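Session 14: Vitamin D, or What to Do About the British Winter
Tutor: Myrtle Mercado, Cusville Adult Nutrition Course

Read this before the session and bring it with you. I print spares, but I print them grudgingly.

1. What it does

Vitamin D helps the gut absorb calcium and phosphate. Without enough of it, children can develop rickets and adults a softening of the bones called osteomalacia. It is made in the skin under sunlight, an arrangement clearly devised somewhere sunnier than Cusville. 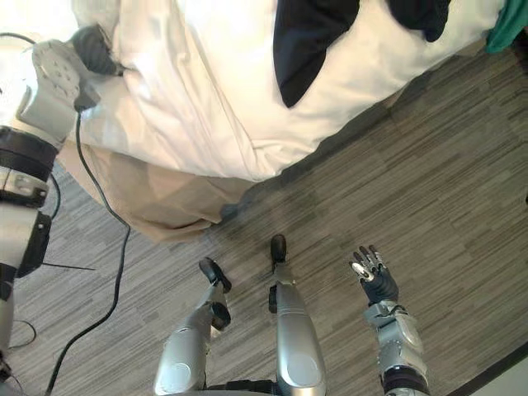 2. Where we get it

Oily fish, egg yolks, red meat, liver and some fortified foods. Cow's milk in the UK is not usually fortified, whatever American websites tell you. Check the label on your cereal, then check the sugar while you're down there.

3. Who runs short

People who are seldom outdoors, people who cover most of their skin, and people with darker skin. Window glass blocks the UVB you need, so a sunny armchair doesn't count. I was sorry to learn this too. 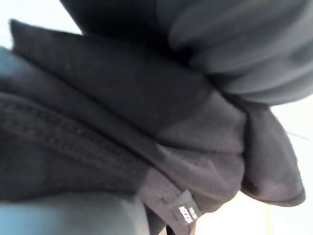

Dark fabric, folded in layers.

4. For next time

Keep a food diary for three days, biscuits included. Hand it to Yareli Alvarado by 13th August. She has read worse.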